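Drindcombe Blocks
README for the block and board set

Version 2, last updated 20 June 2021
Maintained by Sarita Pant

What this is

Drindcombe Blocks is a set of photos of small colored wooden blocks laid out on a wooden board. The release has 500 photos in one folder and a plain text index. It was put together for sorting and matching work, where the shape and color of each block matter more than the background.

The blocks

The blocks are painted in solid colors. Shapes include stars, hearts and cylinders, and more than one shape can come in the same color. A red block may be a star in one spot and a cylinder in another, so color alone will not tell you which piece you have. The index gives shape first, then color, in lower case with a hyphen between them: star-red, heart-yellow, cylinder-red.

Top faces often look lighter than the sides. We list a block by its side color and did not make a separate entry for the top. If you sample colors from the photos, take them from the sides.

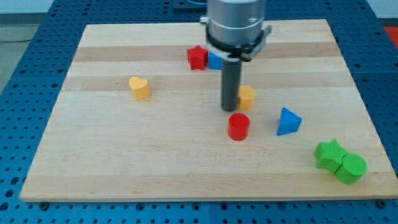

Blocks are spread over the board with no fixed pattern. We tried a grid layout in March and dropped it, as it made the shapes too easy to guess from position. Blocks may be partly hidden. A hidden block still gets a line in the index if enough of it shows to give a color, and the shape is written as "unclear" when it can't be read. Please don't fill these in by guessing.

The board and table

The board is maple, glued up from strips, with pale and darker bands running across it. The bands are part of the wood and carry no meaning — don't use them as a ruler. The table under the board is blue with a regular grid of small holes. The holes were not measured and should not be used for scale either.

Folders

photos/ has all the pictures
index.txt has one line per visible block
notes.txt has remarks on single photos, mostly about glare on the glossy paint
holdout.txt lists the 50 photos kept back for checking

Known problems

Yellow blocks with rounded outlines are the hardest to label when something covers one side. Two people labeled every photo, and most of their disagreements were over these. Where they could not settle it, the entry says "unclear".

Version 1 used the folder name Ollolon. Old scripts that look for that name need to be changed by hand.

Corrections

Send the photo name, the line as it stands and the line as you think it should be. Fixes go into the next version, and notes.txt lists what changed.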